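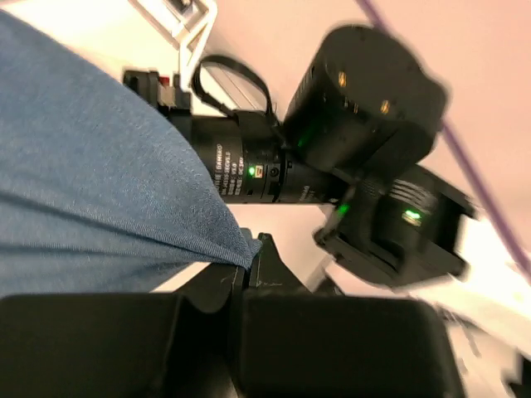

Huanca Textillappen, gemischt
Artikelnummer 745
Hersteller: Erunis
Gebinde: Sack, 4 kg

Huanca Textillappen sind gebrauchte, gewaschene und von Hand zugeschnittene Stoffstücke für Werkstatt, Haushalt und Gebäudereinigung. Das Ausgangsmaterial sind aussortierte Arbeitskleidung, Bettwäsche und Tischwäsche. Knöpfe, Reißverschlüsse und Nieten werden vor dem Zuschnitt entfernt. Saumkanten bleiben am Stück, wenn sie nicht zu dick sind.

Die Mischung enthält zwei Sorten. Die blaue Sorte ist ein fester Köper in der Art von Jeansstoff, mit einem Flächengewicht von etwa 200 g/m². Sie eignet sich für Öl, Fett und gröberen Schmutz und fusselt wenig. Die weiße Sorte ist weicher und saugt schneller. Sie wird vor allem zum Nachwischen, zum Auftragen von Wachs und für lackierte Flächen verwendet. Ein festes Verhältnis der beiden Sorten garantieren wir nicht – je nach Anlieferung überwiegt einmal die blaue, einmal die weiße.

Wer nur eine der beiden Sorten braucht, bestellt bitte die Ausführung »Blau« oder »Weiß«. Beide sind im selben Gebinde erhältlich, haben aber eine längere Lieferzeit.

Größe und Zuschnitt

Die Stücke sind unregelmäßig. Die meisten lassen sich einmal falten und liegen dann gut in der Hand. Größere Stücke aus Laken oder Tischtüchern können mit einer Haushaltsschere geteilt werden. An den Schnittkanten lösen sich beim ersten Waschen einzelne Fäden, die man abschneiden sollte. Nicht daran ziehen, sonst rafft sich der Stoff.

Optische Mängel

Alle Stoffe sind Gebrauchtware und werden als solche verkauft. Verfärbungen, kleine Flecken, Reste von Nähten und lose Fäden kommen vor und sind kein Reklamationsgrund. Stücke mit Löchern werden aussortiert, ebenso alles, was nach der Wäsche noch nach Lösemittel riecht.
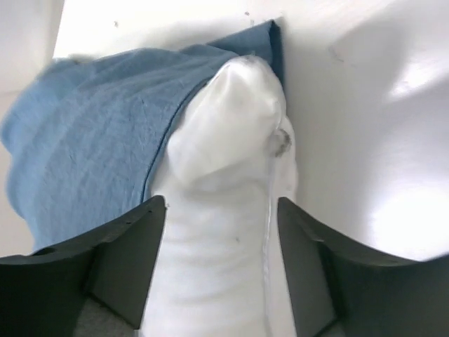
Weiße Sorte, zusammengerafft. Graue Stelle im oberen Bereich, seitlich ein dünner Faden oder eine Kordel.

Waschen

Die Lappen werden gewaschen geliefert und können sofort benutzt werden. Für die weitere Verwendung gilt:

Blaue Sorte: 60 Grad, in den ersten Wäschen getrennt. Der Farbstoff kann noch abgeben.
Weiße Sorte: bis 95 Grad, auch mit Bleichmittel.
Kein Weichspüler, er vermindert die Saugfähigkeit.
Trockner ist für beide Sorten möglich.

Lappen mit Leinöl oder anderen selbsttrocknenden Ölen niemals zusammengeknüllt liegen lassen, es besteht Brandgefahr. Nach Gebrauch ausgebreitet im Freien trocknen oder in einem geschlossenen Metallbehälter mit Wasser aufbewahren.

Lieferung und Lager

Versand ab Lager Preminham. Bestellungen, die am Freitag nach 12 Uhr eingehen, werden in der folgenden Woche gepackt. Im Dezember ist das Lager zwischen den Feiertagen geschlossen. Größere Mengen liefern wir auf Palette, bitte vorher anfragen. Abholung ist nach Absprache möglich, die Säcke liegen im Regal 141 neben der Rampe.

Die Säcke sind nicht verschweißt und sollten trocken stehen. Ein angebrochener Sack lässt sich mit dem beiliegenden Band wieder zubinden. Zum Entnehmen einzelner Stücke passt der Wandspender Flavudholm, der separat angeboten wird. Er fasst nicht den ganzen Sack, der Rest muss nachgefüllt werden.

Ansprechpartner

Fragen zu Material und Zuschnitt: Reiko Oshima
Palettenware, Abholung und Dauerbestellungen: Hiu-tung Mok

Muster beider Sorten schicken wir gewerblichen Kunden auf Anfrage kostenlos zu. Bitte den Verwendungszweck angeben und ob die Lappen nach Gebrauch gewaschen oder entsorgt werden.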